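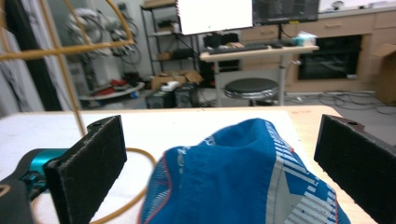

*Fig. 1. Blue fabric, white and gray stripes.*

## Where do old clothes go? Final report, textile reuse project

Question we started with: what do students do with clothes they stop wearing. Handed out 200 paper forms in January, in the Kaushik building and at the Rurosero bus stop. Got 60 back. Not great, but the deadline for the survey part was already gone so we used what we had.

Most people said "keep it in a bag for later." Later was never defined, our fault, should of been a tick box. Second most common answer was giving to family. The donation bin behind Gunero came up a lot less than we expected.

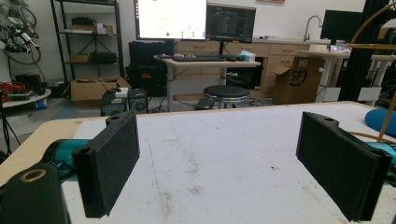

**LUTBY, 7 Jun 2023**

## Method, short version

Form was one page, both sides. Asked for type of item, reason for stopping (size, damage, bored of it) and where it went. No names taken. Answers typed into a spreadsheet by hand – some handwriting was unreadable and those lines got left blank.

Also walked from the dorms to the Gunero bin to check distance. Roughly 200 meters, uphill at the end. Several people had written "too far" so we wanted to know what too far meant. 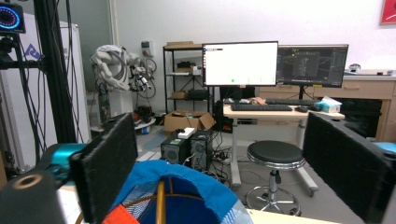
*Reading time for the rest: 2 min*

## Results

Sportswear and hats got kept the longest. Jeans went fastest, mostly handed to somebody of the same size. Damaged stuff goes in the trash, nearly always, even when it's only a zipper or a loose seam. People wrote that they can't sew or don't own a needle.

"Bored of it" was picked less than "wrong size". Maybe true, maybe people didn't want to admit it. Can't tell from a form.

Bin problem: the sign doesnt say if torn clothes are ok. We asked at Gunero and the staff weren't sure either.

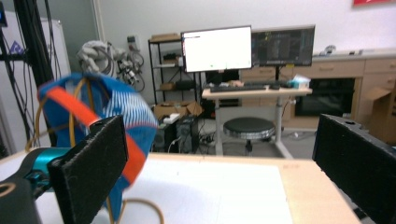 One comment on our draft was that we only heard from people who bother to fill in forms, so the bin is probably used even less than we say. Fair. We added it to limitations.

## Limitations

- Small return, see above
- January only, so winter clothes are over-represented
- "Later" not defined

## To do if someone continues this

Ask again in summer. Put a mending table next to the bin and see who comes. New sign – draft is in the appendix, still needs a Lutby city logo if they approve it.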